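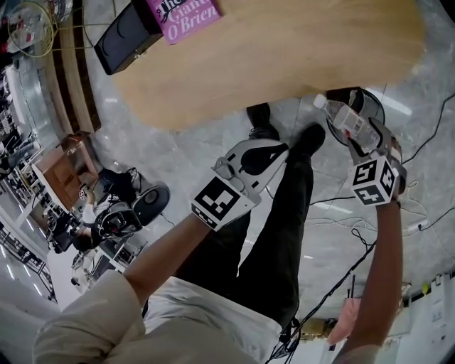

Water bottle, marble-look floor

Bellmont Neighbors Board > Local politics > Charity mailers and the ballot measure

dunano_dan
Got a letter from the Gunel food pantry and loved it until page two, where they ask for money AND tell me to vote no on the bus measure! I've given there for years. Can a charity do that?

samira_rawashdeh
Yes, on a ballot measure, within limits. What they can't do is back a candidate. And I'm glad they spoke up — 503 of the families they serve ride the 22 to get there, and the measure cuts that route.
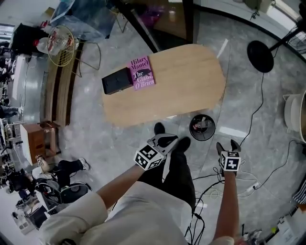 Light wood table, pink book

tanfan
Samira, that figure is from their own letter. The county survey had 919 riders on the whole line, so I'd love to see how they counted.

samira_rawashdeh
Fair! I'll ask them. Great question for the open house too.

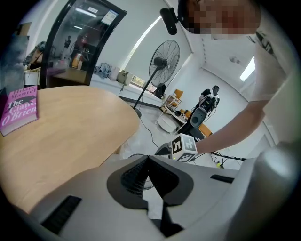 Bellmont, April

Unai Garrido
Pantry board member here, and so happy to see people reading the thing to the end. The count is from intake forms, where we ask how you got here. We mailed 1,508 letters and you're the first to push on it. I still think we were right to take a side.

dunano_dan
Thanks Unai. I'm not mad about the bus part, I just want two envelopes next time — one for the ask, one for the politics. 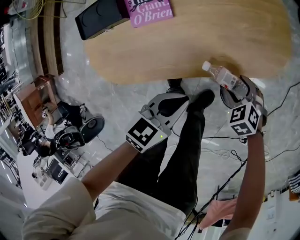

Bottle and table

tanfan
Same, and I'm voting yes by the way. Still giving to the pantry!

Unai Garrido
Two envelopes means twice the postage, but I'll bring it up. Open house starts at 6:30, come argue with me in person.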